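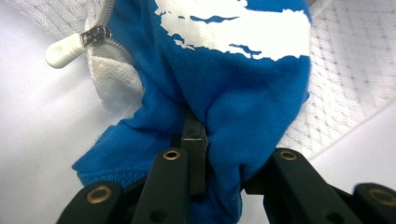
Washing Clothes on the Road
Posted 22 May 2025

Most guesthouses will do laundry, but it can take a full day, and on a bus trip with early starts you may not have one. A sink works fine for small things.

Carry a flat rubber plug. Half the sinks I used in February had none. A rolled sock will hold water for a few minutes if you forget.

Use less soap than you think. A teaspoon of liquid detergent is enough for two shirts. More than that and you will be rinsing all night.

Soak for 10 minutes, squeeze, drain, rinse twice. Don't twist knits or they lose their shape.

Lay the wet item on a dry towel, roll it up tight and kneel on the roll. This takes out more water than wringing by hand. Thin shirts are usually dry by morning after that. Jeans are not worth trying.

For a line, 2 yards of cord is plenty for most bathrooms. I use one from Grillum with a hook at each end. Hang things near a fan, not in the shower, where the air stays damp.

If something is still wet when you check out, put it in a plastic bag at the top of your pack and hang it up as soon as you arrive. Empty the pockets first. I have washed 400 worth of bus tickets that way.

Filed under: Packing, Laundry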